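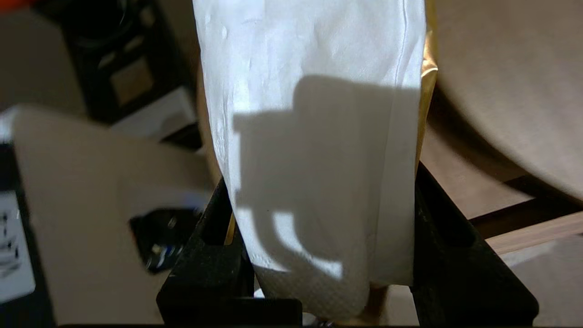
Paper Week at the Rullton Craft Room

We spent a whole week in May on nothing but paper, and what a week! The idea was simple: bring whatever paper you have at home (kitchen towels, wrapping, old maps, bakery bags) and see how it folds, tears, crumples and takes the light. We had 15 kinds on the first morning and 22 by the end, and I loved every one of them.

Paper towel got far more attention than I ever expected. The embossed kind is wonderful up close, with all those tiny dimples, and once it has been crumpled the creases stay put and catch every bit of light. Shadows look terrific on it too, soft and gray against bright white. I used to grab a sheet without a glance. Now I stop and look at it first, which makes wiping up a spill a slow business.

Shiny gold was the other big favorite. Tuck a strip of something metallic next to plain white and both of them wake up! It goes bright yellow where the light lands and almost brown where it doesn't, so turn it a little at a time until you like what you see.

If you want to try this at home, start with one sheet and one lamp. Scrunch the sheet, open it halfway, pinch the bottom together and let the top hang. Then put a mug between the lamp and the paper and move it closer, then farther away. Our Pranora table ran through 100 sheets doing this and asked for 50 more. Used sheets went into the Tang box for the papier-mâché bowls, which are drying on the Nisano shelves by the back window and looking lumpy and great.

Page updated 29/08/2023 | Contact the Craft Room | © Rullton Craft Room | Back to top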